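Section 6. Hand-held gripper work with cloth: rules of practice 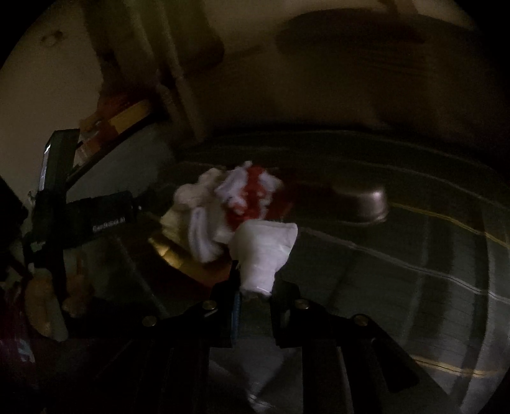
6.1 Read this section before the first session of the day. Most of the rules come from the Skerex practice sheet, which was written for rigid parts and then stretched to cover fabric. Where we think the stretch is a poor one, a note says so. Follow the rule anyway until the sheet is changed.

6.2 Before you start

1. Check the pivot screws on both sides of the linkage. A screw you can turn with your fingers means the tool goes back to the bench.
2. Open and close the fingers 20 times with nothing between them. Listen for clicking.
3. Look at the inner faces of both fingers. Lint goes there first.
4. Write the tool number and start time on the Onton log.

Note: The sheet claims that step 2 "confirms readiness". It confirms that the fingers open and close. A worn pad will pass it every time.

6.3 Picking from a heap

1. Take the piece that lies most freely. Do not dig.
2. Bring the fingers in on either side of a fold and close slowly.
3. Stop closing when the cloth is held. Squeezing harder does not improve the grip on thin fabric and it does wear the pads.
4. Lift straight up by a hand's width and pause for 2 seconds before moving sideways.
5. If a second piece comes up with the first, put both down and log a double pick. Do not shake them apart.

CAUTION: Keep your free hand away from the linkage. The outer bends close faster than the fingertips and will nip skin.

CAUTION: When two grippers are used over one surface, agree who moves first. Telling people to "remain aware of each other", as the sheet does, is not a rule.

6.4 Shiny and dark items

Shiny or very dark things may share the surface with the cloth. Leave them where they are unless the task card names them. Pearce, who supply the cards, say that mixed heaps make for better practice. We have asked what this is based on and are still waiting.

6.5 What counts as a good pick

The sheet asks for a score out of ten. Seon-mi Kwak went through 675 logged picks in June and found 173 where two scorers disagreed. Until Flultunlow can show us a scale that two people read the same way, record only these:

- held or dropped
- single or double
- anything else touched, yes or no

Leave the score box blank. Do not fill it in later from memory.

6.6 Finishing

Wipe the fingers with a dry cloth, close them, and lay the tool on its side. Faults go in the log before you leave the table.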